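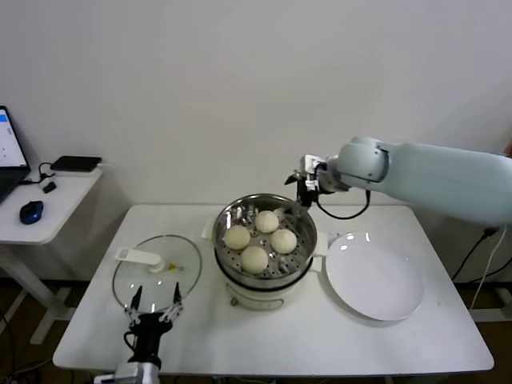
Four buns in the steamer basket, set out roughly in a diamond.

Steamed buns are such a comfort on a chilly April morning, and reheating them is easy once you've settled into it! Pour water into the base, set the basket on top and space the buns out so they can puff up a bit. Put the lid on, turn the knob and give them 10 minutes (I make tea while I wait).

When the time is up, lift the lid away from you and lay it flat beside the pot. Keep a wide plate close by on the other side.
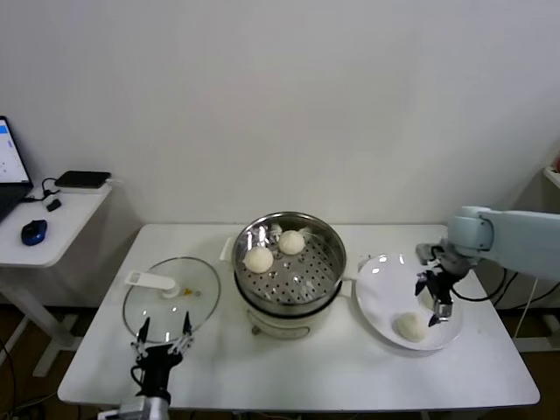 Page last changed: April, 3:10 p.m.

Move the buns over one at a time, and let them sit 2 minutes before you bite in.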